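Checking a tabletop detector in simulation before you trust its scores

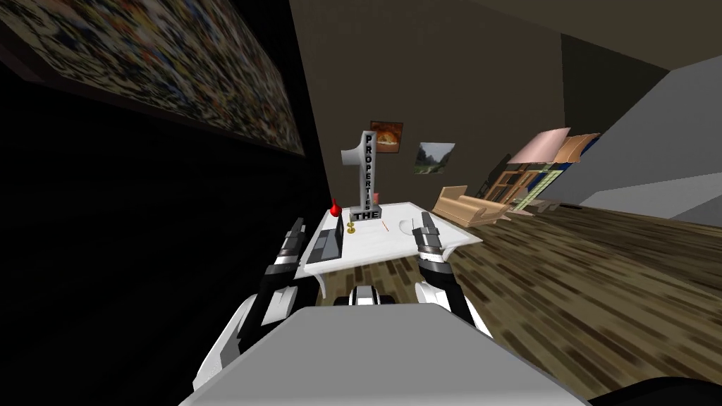
Detection scores from simulated scenes are easy to get and easy to believe, and I have stopped believing most of them until I've done the checks on this page. The usual setup is a two-arm robot, a table, a pile of random objects, and a perception node that publishes labels and poses to the planner. Our test scenes at Kivmont come out of a randomizer called Drastent, which picks the table, the props, the wall art and the furniture at the back. It likes awkward combinations. One table gets a tall gray "1" with PROPERTIES running down the stem, a small pink object partly hidden behind it, and a thin red stick lying in the open toward the right gripper. The stick and the pink thing are the two I'd look at first. The big sign will be found by anything.

What you need

A simulator that can give you a segmentation mask and true object poses along with the color image. If yours only gives color, stop and fix that first. You also need your detector running as a separate process, the way it will run on the real machine. I use Nolel to replay scenes, but any tool that can load the same seed twice and get the same scene will do.

Step 1. Freeze the scene

Save the seed, the arm joint positions and the camera pose together in one file. Load it, render, load it again, render again, and compare the images. If they differ, something is still random. In my case it was the lighting, which had its own seed that the docs didn't mention. Every comparison I'd made up to then was worthless.

Step 2. Put the arms where they will really be

Lots of people benchmark with the arms parked out of view. It gives nicer numbers. Then the planner raises both arms to a pre-grasp pose, the grippers come up beside the tabletop, and the detector starts reporting fingers as objects. Test with the arms raised, and mask them out using the joint positions and the robot model. Don't train the detector to ignore them unless you enjoy retraining every time someone changes a gripper.

Pad the mask by 5 pixels to start. Too little and you get slivers of finger left over. Too much and you erase anything standing close to the gripper, and the detector gets blamed for it.

Step 3. Limit the work area

Crop the point cloud to the volume above the tabletop. Fit the plane each time instead of typing in a height. Tables with curved or scalloped edges need the actual outline, so take the hull of the plane points. A plain rectangle includes bits of empty air at the corners, and the floor shows through there. Streaky wood floors produce a surprising number of "pens."

Walls matter too. If your detector works on the color image before the crop, framed pictures will set it off. I have had a picture of food come back as food, at high confidence, several feet past anything the arm could reach.

Step 4. Score by object, never by scene

I ran 940 scenes and the average looked great. Then I split it by visible area and the thin and half-hidden objects were terrible. Big props carry the average. Write out one row per object with these columns:

seed
object id
visible pixels
true position
reported position
matched yes/no

Set your match distance from the gripper. Ours is 15 mm, because past that the fingers miss. A looser threshold will make your chart prettier and won't pick anything up.

Step 5. Move the camera a little

Shift the camera pose by 2 degrees in pitch, but leave the transform you give the perception node as it was. That is a mild version of a badly calibrated head. If your position errors barely move, check whether the node is reading true poses from the simulator by accident. Ours was. Somebody had left the debug topic remapped, and for about a week we had an excellent detector.

Step 6. Hand it to the planner

Feed the reported poses to the planner and log rejections separately from grasp failures. Ngui, the planner we use, calls both of them "no solution" by default. Turn on verbose results or you'll be tuning perception to fix a reach problem.

What this won't tell you

Whether it works on a real table. Simulated gloss is not real gloss, and depth cameras do ugly things on shiny white surfaces that my renderer doesn't copy. I've read the claims about randomization covering that gap and I haven't seen it on our hardware yet. Use these checks to throw out bad builds early, and keep the real test set for everything else.

Updated May 22, 2025: added the outline note in step 3.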